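October, bench notes, Julletti block set

Spent a happy morning with the wicker basket and the colored blocks, trying to settle whether this is the tray we want for the tidy-up game. I do love that braided rim. 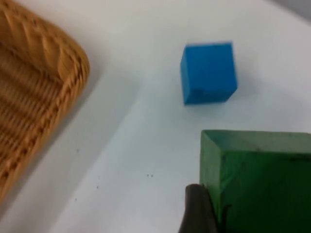 Leonora Javier, workshop notebook, p. 103

The blue one has a little smudge low on its front face, so I'll try the soft eraser on it before I go sanding anything (remind me, please!). Green looks a bit dusty on top as well.

With green and red in the basket and blue still out on the white table, there's plenty of floor left in there, and I like how the light comes through the weave.
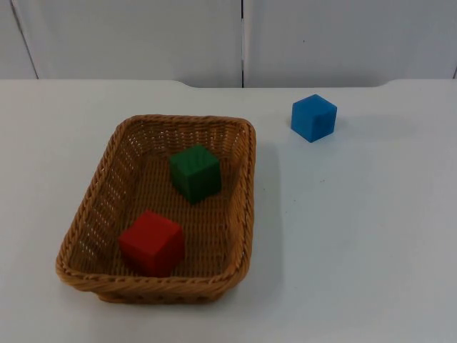 To do after lunch

Ask Pacheco what a second basket would cost, same size.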